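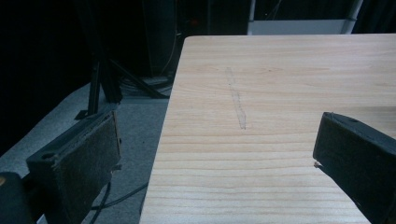
Borncombe, 21 Mar 2026

I had been meaning to get over to the Pemora open day ever since September, when a friend came home full of stories about it, and I'm so glad I finally made the trip (the train was on time and the coffee was free, so I was in a good mood before I even found the door). The plan was to watch people teach a robot arm called Okow to put laundry away. What I came home thinking about was felt and fuzz.

The way they do it, a person holds a pair of grippers, one in each hand, and does the chore, and the recordings are used to train the arm. They want 2000 of them. A few weeks before our visit Okow had started doing something odd: it would set a sock down nicely, open its fingers, and then lift away with the sock still hanging on. Sometimes it took the sock clear off the table. The arm thought it had finished, so it went right on to the next one and pushed that into the first, and one afternoon the whole heap got wound around the wrist and somebody had to hit the stop button.

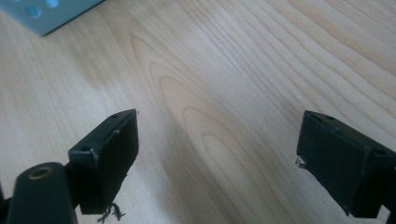

Mạc

Everyone blamed the software first, and I would have too! They spent days on it. Then a person cleaning up at the end of a shift noticed that the pads on the fingers were fraying, and that a knit sock will hook onto a loose thread about as happily as a sweater on a rose bush. The hand-held grippers have the same sort of pads. Our guide let us look closely at a set, and you could see the stray fibers without any trouble.

The part I found most interesting was what this had done to the recordings. When a sock sticks to your gripper, you give your wrist a little shake and think no more of it. Okow had been learning the shake. When they went back through the earlier sessions they found 62 recordings with one in it, and those have been pulled out while they decide what to do with them. 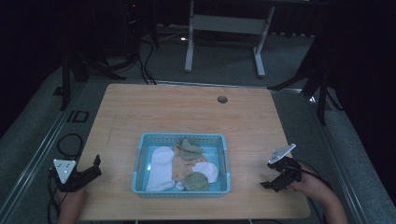
Socks in the basket, with a hand-held gripper on either side.

We all got to watch a session after that, and it's slower than you'd imagine, rather soothing, a bit like watching someone frost a cake. The new rule is that the pads are checked every 20 minutes and changed at the first loose thread. I asked whether they couldn't just trim them with scissors. They had tried, and the cut ends frayed worse - so now there's a drawer of spare pads and a sign-off sheet.

I also asked about the stop button, being a worrier. It worked, but it was on the far side of the arm from where the operator stood, and reaching it meant leaning in past the moving part. There are 3 of them now, one by the door. I'd have liked to hear more on that subject and less on laundry, but the next group was already waiting in the hall.
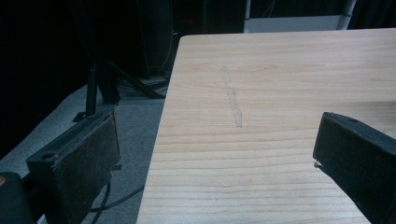 One reader who saw my short note about the trip wrote back that changing pads by the clock is the wrong way around, and that at the packing plant where she used to work they logged every grip and swapped the pads by count, whether they looked worn or not. She also wanted to know who checks the sheet. I didn't think to ask, so I've sent the question on to Pemora and will add their answer at the bottom of this page when it comes.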